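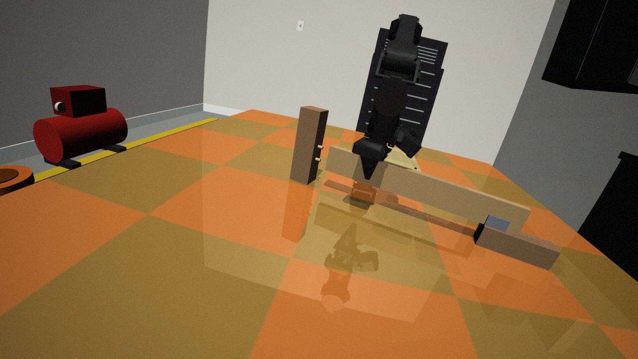
Dornix with the post and rail job loaded, orange and olive checker surface option switched on.

Dornix – simulated assembly room for one arm
Sold by Sydorenko. Single-seat license $300, site license $2000. Page updated Jan 23, 2025.

Hi, and thanks for stopping by! I build and sell Dornix by myself, so the person who writes this page is also the person who answers your email (and the person who put the bugs in). Dornix is a ready-made room you load into the Pukow simulator. You get a black arm with a two-finger gripper, a set of wooden parts to put together, and a room full of stuff that has nothing to do with the job. Load it, point your controller at it, and go find out what your planner does when a post is standing in its way.

I started it because I was tired of practicing on cubes. Cubes are fine for a week! After that I wanted parts with a long side and a short side, parts with pegs sticking out, and parts that make the wrist turn to an awkward angle when you come in low. So the post and rail job came first and it's still the one I use most. The post stands on end with two cream pegs coming out of one side, one over the other. The rail is long and lies at a diagonal to the table, and there are small blocks that are easy to lose under the gripper's own shadow.

What's in the download

The room, with walls, baseboards, light switch and all
The arm and gripper, already rigged, with joint limits you can edit
Post and rail job, plus 100 saved starting layouts
Background props: red compressor, tall black rack, cabinets, yellow floor stripe
Checkered, plain gray and plain white surfaces
A short manual in plain text

The starting layouts move the parts and the viewpoint, and you can lock either one. I lock the parts when I'm testing a camera setup and lock the viewpoint when I'm testing grasps. If you leave both free you get a much meaner test, so maybe don't do that on day one.

About the shiny surface

I get more mail on this than on everything else put together. Yes, the checkered surface is glossy on purpose, and yes, you'll see the arm and the wood mirrored in it. My first vision model went straight for the reflection of the rail – lovely smooth approach, wrong rail. There's a gloss slider in the surface menu. All the way down gives you a flat matte finish, and the default is pretty close to the top. The colors are just two values in the same menu, so if orange and olive hurts your eyes, change it (mine are used to it by now).

Shadows run off a single light by default. You can add more, but every one you add slows things down, and on my old office machine I stick with one.
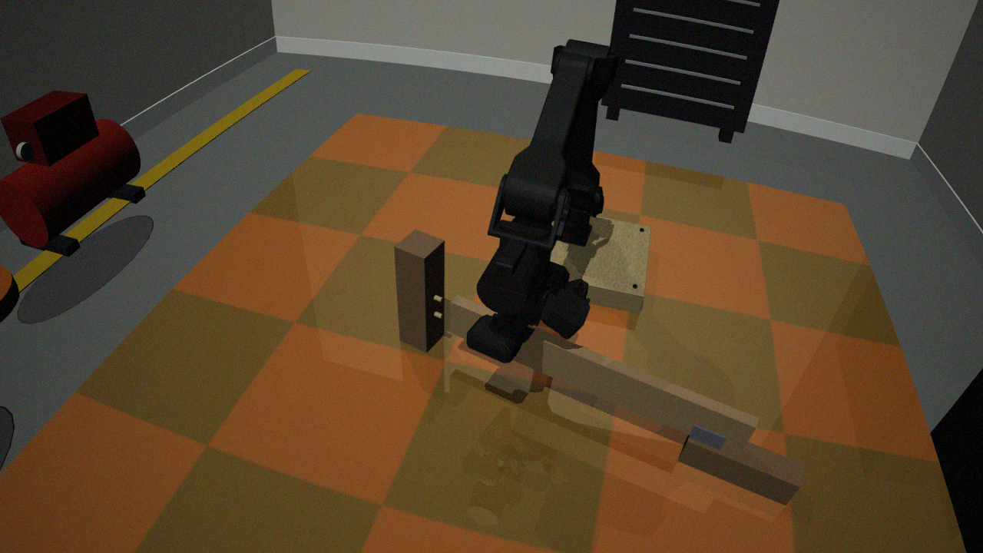
What you'll need

Pukow build 2202 or newer. Older builds will open the room, but the pegs don't collide properly and the post slides right through the rail as if it weren't there. A regular graphics card is enough for one arm and one viewpoint. If you want a bunch of copies running side by side you'll want something beefier, and I'm happy to talk that through before you pay for anything.

You'll also need your own controller. Dornix doesn't ship with one! It takes joint targets or gripper poses and hands you back joint states, part poses and rendered images. I kept that side as boring as I could.

What it doesn't do

No second arm, no conveyor, no soft parts. The wood doesn't splinter or bend, and the pegs fit the same way every time unless you turn on the tolerance setting and pick a number yourself. The compressor in the corner doesn't run either – it's scenery, and so is the rack. People do ask.

Contact is decent for pushing and gripping. For tight peg fits I'd treat the forces as a hint and check them on your real hardware.

Add-on: Sastano parts

Sastano is a separate parts pack that drops into the same room, with more joints and a few odd-shaped brackets. It came out in September and works with any Dornix license. If you bought the site license you already have it in your downloads folder.

Ordering

Pay by card or ask me for an invoice. The download link goes out by email, and updates are free for as long as you stay on the same major version. If a layout won't load, send me its number and your log file and I'll take a look.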